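April, notebook 2, hand-held collection, Flokton gripper

9:10 am. Start. Karlijn on the gripper, me on the desk and the log. Mudassar in at 10 to swap. Plan for today is the cup-and-tube set, all the plain light colored stuff we've been putting off. Pick, lift, hold, place on the mat, let go. Same five start spots as last week (tape marks, don't peel them, Fotis!!)

Batteries both full. Tracker calibrated twice, first go drifted when I walked the tool out to the hallway and back, second go fine. Didn't write down the drift number, sorry. Will do it properly tomorrow.

9:40. Takes going quick. Karlijn has a nice slow approach now, no more stabbing at things. Asked her to vary the wrist angle more, she was coming in from the same side every time and the policy will just learn that. So: side, side, tilted, top, repeat in whatever order. Don't be neat about it.

Note for whoever does the labels — "regrasp" means fingers open all the way and close again. A wiggle is not a regrasp. Anouk and I labeled the same batch on the Kemppainen data and disagreed on this all over the place. Going with her version. Old labels stay as they are untill somebody has an afternoon.

10:15. Mudassar on. He's faster than Karlijn and his lifts are higher. Good for variety, bad for the tracker, lost pose on a few when he swung toward the window. Blinds half down after that. Those takes are flagged lost_pose, not deleted. Please don't delete anything on the laptop, the sync to Proltesthorpe is one way and I'm not sure what it does with missing folders.

10:50. Short stop. Disk check. Folder names had a space in them again, renamed by hand. Marijke says the Varkitow importer handles spaces now. It did not on Monday's build or whatever it was, the one before the menu change. Keep using underscores.

11:05. Talked with Marijke about the close range thing. When the fingers are nearly shut on a big pale object the picture is mostly just object. No edges to speak of, no texture, the room squeezed into a strip on one side. Her worry is the model gets nothing useful in the last bit before contact, which is where it needs it most. Mine is that the tracker has too little to hold on to, though it seems to coast ok on the IMU if the move is short.

Pulled a still from one of the tube takes so we're all talking about the same thing: 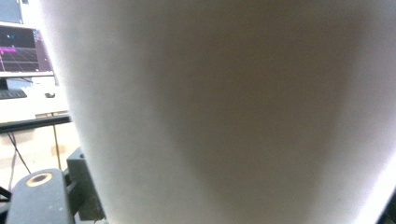

White cylinder, very close, blurred. Monitor and desk still in view at left.

So there's the rim on the left and the bright edge low on the right, and that's about all the shape you get. The strip has a fair bit in it though, screen, keyboard, black bar under the desk, cables. Marijke wants to know if the model would start using the monitor as a landmark. Fair question. I'd say move the mat for the next block so the background changes, and put something dull over the screen or turn it off. Magenta bar on the display is the strongest color in the whole thing, that can't be helping.

Tried to argue for a wider lens, no budget till summer. Moving on.

11:50. Tally off the log: 439 takes in the set folder including earlier sessions, 8 flagged lost_pose. Fine by me. Fotis will run the quick train tonight on everything minus the flagged ones, then once with them in. Wants to see if it matters at all.

To do
- turn monitor off before next block (me)
- mat to the other desk, redo tape marks (Karlijn)
- write down the drift number this time (me, really)
- ask Anouk for the regrasp wording in one sentence, pin it by the door
- short approach vs long approach on the pale objects, up to 5 extra takes each, see if pose holds
- left finger pad looks worn to me, check before swapping, we have one spare pair and no more on order

12:10. Lunch. Tool on the charger, lens cap ON. Mudassar has the room from 1, the laptop password is the usual one.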